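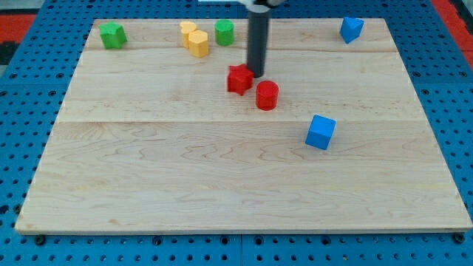

Print this page
E-mail this page

Speaker notes – what personality tests can and can't tell you

Slide 1. Say good evening, say who I am, and get going. Don't read the title out loud.

Start with a show of hands: who has taken a personality test for a job? Who was told what happened to the answers? Wait for it. The second show of hands is usually much smaller than the first.

Slide 2. Where I come in. I was given the Gollen profile when I joined Drolov. It had 22 questions and took less time than the parking form. Two days later I got a page back that said I was a "Harbor" type: steady, loyal, slow to anger, sometimes too hard on myself. My wife laughed at "slow to anger." I thought the rest was pretty good. Then Ramil Salazar at the next desk showed me his, and he was a "Summit," and I thought his page sounded like me too.

Pause. Let people get there on their own.

Slide 3. The old trick. In the late 1940s a psychology teacher gave his students a test and then handed every one of them the same write-up. They rated it as very accurate. It has been repeated in classrooms ever since and it keeps working. If someone wants the name for it, it's the Forer effect, also called the Barnum effect. "You have a need for other people to like you." Well, yes. So does the dog.

What makes a statement like that work:
– it fits almost anyone
– it's mostly kind, with one small fault thrown in
– it comes from someone who seems to know

Slide 4. Types against scales. Go slowly here, I lost people last time.

Most things we measure about people pile up in the middle. Take how outgoing someone is. A few people are very much so, a few hardly at all, most are somewhere in between. A type test draws a line through the middle, right where the crowd is, and tells the people on each side that they're different kinds. Two people a hair apart get different labels. Two people on the same side, far apart, get the same one.

Draw the hump on the whiteboard. Draw the line through it. Ask where they'd put themselves.

Then the retest problem. If you're near the line, a bad night's sleep can move you over. I took the Gollen again in November and came out a "Lantern." The people at Gollen told me I had grown. I asked if it was possible to shrink. No reply so far.

Slide 5. To be fair. I don't want to send anyone home thinking all of it is junk. The trait approach, the Big Five and its relatives, holds up a good deal better. Scores stay fairly steady in adults, and they have some link to how people do at work and in life. Some link. The averages say something about a large group and much less about the one person sitting across the desk from you.

Dagný Holst disagrees with me on this and thinks I'm too hard on the type tests. Her view is that a team that talks about how they work together gets something out of it, whatever the test says. I think she may be right about the talking. I'd like to see the talking tried without the invoice.

Slide 6. The sales numbers. Gollen's brochure says the profile was "validated on 775 professionals." Read it out exactly as printed. Then ask the room: validated against what?

I wrote and asked. What I got back was that 775 people had been asked whether their page sounded like them, and most said it did. Go back to slide 3 and leave it up for a moment.

What I'd want in its place: did the scores predict anything, measured later, by someone who hadn't seen them? Did anyone outside the company check? What did the people who quit halfway look like?

Slide 7. Hiring. This is where I stop being relaxed about it. As a parlor game I don't mind. When Steinar Kjærgaard went for the Gurach job he was turned down after the questionnaire and before anyone had spoken to him. He asked why and was told he "wasn't a profile match." He has said I can use his name. There may have been other reasons, and I haven't seen Gurach's side of it, so don't lean on this too hard.

Also mention faking. Anyone applying for a sales job knows which box to tick on "I enjoy meeting new people."

Slide 8. Questions to take back to work. Leave this one up during the discussion.
– Who gets to see my answers, and for how long are they kept?
– What decision will be made with them?
– Can I say no?
– What do you do when the test and the interview don't agree?

Slide 9. Discussion, roughly half an hour. Hafþór Hjaltested will take the mic around. If it's quiet, ask who liked their result and whether they'd have believed a bad one. Someone will bring up star signs. Let them.

If there's a question about brain scans, pass. I don't know enough, and the Dobos people are on next month anyway.

Thank Ásdís Ásgeirsdóttir for the room. Handouts are by the door, the reading list is on the back.

Print this page
E-mail this page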